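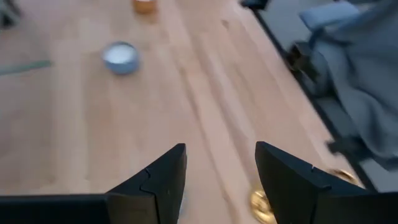 Light-colored wooden tabletop, strip construction.

From: Clementina Pinheiro
To: Osbridge Shared Buildings list
Subject: Re: Care of wooden tables in the reading rooms

Dear members,

Thank you to Mr. Mota for his message, which is quoted in full at the end of this one. The Furnishings Office has now reviewed the points he raised and is able to give the following guidance. It applies to all reading rooms at Osbridge and Drimgate and replaces the notice issued in October.

1. Daily cleaning. Tables are to be wiped with a soft cloth that has been dampened with plain water and wrung out well. The cloth should follow the grain. A second, dry cloth is to be used straight afterward. Spray cleaners, bleach and scouring pads are not permitted on any oiled surface.

2. Oiling. Each table will be oiled twice a year. The room must be closed to readers on the evening the oil is applied and may reopen the next morning at 10, provided that the surface is dry to the touch. Used oil cloths must be laid flat outdoors to dry, or placed in the metal bin with the lid closed. They must never be left in a heap, as they can catch fire without any flame nearby.

3. Rings and marks. Staff should report white rings on the usual form and leave them alone. Sanding is carried out by the workshop only. Two tables at Drimgate were sanded across the grain last winter and had to be taken out of service for repair.

4. Drinks. Lidded cups remain permitted in Room 101 and in the Bayram Annex. Open cups are not permitted in any reading room.

5. Heating. Tables should stand at least 30 inches from a radiator. Where the layout of a room does not allow this, the site manager should write to Ms. Amaral before moving any furniture.

On the question of cost, the office will pay for oil and cloths from the central budget. Sites should no longer buy their own. Orders go to Graça Vilela at extension 233 and are sent out with the regular van. Please allow up to 3 working days.

The request for felt desk pads has been noted but cannot be met this year. It will be considered again when the new budget is drawn up.

Yours sincerely,

Clementina Pinheiro
Furnishings Office

On behalf of the reading rooms at Drimgate, Horácio Mota wrote:

> Dear colleagues,
>
> I would be grateful for a clear ruling on the care of the wooden tables. The October notice tells us to use "a suitable cleaner," and our evening and morning teams have understood this in different ways. One team uses water only. The other has been using the spray supplied for the laminate counters in the lobby.
>
> I should also like to know who pays for the oil. We have bought ours from Traver out of the site's own funds, and Mr. Rathnayake informs me that the Annex does the same.
>
> Lastly, may we order felt pads for the desks nearest the windows? Readers often rest metal bookends there.
>
> With thanks,
> Horácio Mota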